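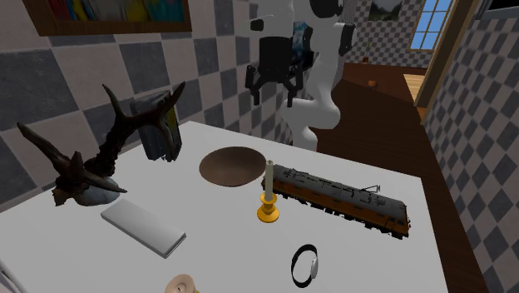
Mixed-goods handling at Zeltumeo

Mixed-goods handling is the name we use at Zeltumeo for picking, sorting and putting down secondhand household items that don't come in standard boxes. I've worked on the sorting floor since before the first arm went in, so I'm writing this entry for the staff encyclopedia from memory and from the shift notes. If I've got a detail wrong, fix it!

Background

Zeltumeo buys up the contents of houses and sells them on, piece by piece. For years everything was sorted by hand at long tables in the Ternent building. You took whatever came next - a candlestick, a model train, a set of antlers on a mount - decided what it was, and put it in the right tote. On a good day the floor got through 2000 items, and your shoulders knew it by evening.

The first arm came in March, on a trial line we called Samir (named after a street, I'm told). We now have 5 lines with arms. The planning software behind them is called Statier, and most of us just say "ask Statier" when we mean "look at the screen."

How the work is set up

New item types get practiced in simulation before they ever reach a real table. Someone builds a virtual tabletop, scatters things over it, and the arm tries its picks there. A plate lying flat is a very different job from a candle standing up, because two fingers can close on a candle easily but have to find the rim of a plate. Antlers are the ones we argue over. There are plenty of places to grab and most of them are bad.

The test library holds 297 object models at present. I put in a request for more jewelry and more books, which we see every single shift.

What changed for the people

The lifting went first, and I don't miss it one bit. What came in its place is called exception work. When the arm can't settle on a grip it stops and sends the item to a person, and that person picks it up and records why it was hard. Those notes go back to the simulation team. I like this part of the job a lot more than I expected to (I was one of the loud ones against it), and a few of us from the tables now build test layouts half the week.

It isn't all rosy. Exception work is stop and start, and the pace is set by the line. Under the old system you could slow down for a minute and talk to the person across from you, and now the tables are farther apart. Pay for exception work was raised after the first year, but the night shift still feels the training was thin, and I agree with them. Jobs on the tables went down as people left and weren't replaced. Packing took on more people over the same period, though the hours there are different and don't suit everyone.

Terms used on the floor

Regrip: the arm puts an item down and takes it again from another side.
Orphan: an item with no matching model in the library.
Soft stop: a pause you can clear yourself from the table screen.

See also: Ternent building, Packing, Exception notes

Last edited 19th August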